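4.2 Collecting the sponge task

We recorded 1721 demonstrations at the Livstead site, all with the handheld Tindeck grippers and no robot in the loop. The goal is dull on purpose - get the sponge into the dish. I like it because a soft block forgives a sloppy grasp.

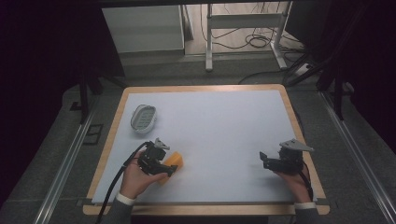
Figure 6. Left gripper on the sponge, right gripper open.

One reviewer asked whether the idle hand teaches the policy anything at all, and suggested we drop it. Fair question! So we retrained on left-hand data only and ran 50 trials per policy. The one-handed version failed 20 of them - the full one failed 6.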